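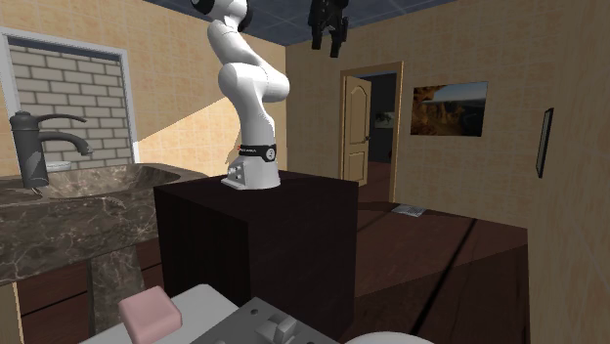 The simulated room with the marble sink, gripper empty, on the Illero screen in Tunlow.

Visit to Illero, Tunlow
February 7, 2022

Our club had been hoping to get over to Tunlow ever since the fall program went out, and after two postponements (one for snow, one for a stomach bug that went through half of us) we finally made it. Illero has the upper floor of the old Russo building, up a staircase that smells of floor wax, and they had coffee and a very good lemon cake waiting when we came in out of the cold. I mention the cake first because I had two pieces and feel I owe it to them.

Those of us who expected to walk straight up to a robot had to be patient. Most of the morning went by in front of a big screen, looking into a made-up room. There's a white arm bolted to a dark pedestal, a brown marble sink, a window with bricks beyond it, a door standing ajar, even a landscape picture on the wall. I asked why anyone would bother to hang a picture for a robot and was told, very kindly, that rooms where people live have pictures in them, and the arm had better get used to it. The job they practice there sounds like nothing much. Pick up a small pink cube, carry it across, set it down, let go. The project is called Plastis, and on the day we came it had gone through 3414 practice runs on the computer.

Then they told us about November, and I have to say it was the part of the visit everybody talked about on the bus home.

They have a real arm too, in a room at the end of the hall, and by November the practice runs were going so well that they started letting the real one follow the same instructions. The computer worked out the moves and sent them down the line in small steps, and the arm did as it was told. On attempt 246 the real cube slipped a little in the fingers and the operator, quite rightly, hit the red stop button. The arm froze. So far, so good.

What the team had missed was that the computer hadn't been told. It went right on working out moves as if all was well, and those moves piled up in a waiting line. The operator opened the gate, took the cube out, came back, closed the gate and released the button to start over. The arm was supposed to sit still until somebody pressed start. It had 235 steps waiting for it, and it set off on all of them in one go, much faster than it had ever moved in that room, and put the gripper down hard on the tray. It bent one finger and split the tray right across. They passed the bent finger around for us to hold, and it is heavier than you would think.

The operator was outside the gate with it closed, so there were no injuries. Our guide didn't make light of it, though. A minute earlier there had been a hand in there. I thought it was brave of them to tell a room full of strangers all this, and it got very quiet.

They shut the real arm down for 14 days. When they went back through the computer side they saw why none of the practice had warned them. Up to then, the stop button existed only in the room down the hall. The pretend arm had never once been stopped halfway, so there was no way for the pretend arm to show them what happened afterward. Now the practice runs include stops at all sorts of awkward moments, and the waiting line is thrown away whenever the button goes in. The arm also has to be started again by hand, from a panel where you can see the whole cage, and it creeps for its first few moves. They let one of our members press the stop (she had been eyeing it all morning!) and we all stood behind the yellow line and watched the arm stay put after the button was let out again. We waited a good long while to be sure. There was a bit of applause.

Questions went on well past lunch. Somebody wanted to know if the old fault could come back with a different computer program, and the answer was yes, it could, and that is why the check is now repeated after every change. I liked that answer better than a promise.

A few practical notes for the spring group. Park behind the Russo building, as the front spaces belong to the dentist. The stairs are steep and the elevator was out of order when we were there, so call ahead if that matters to you. Wear flat, closed shoes or they won't let you into the arm room, and bring a sweater, because the screen room is kept chilly for the computers.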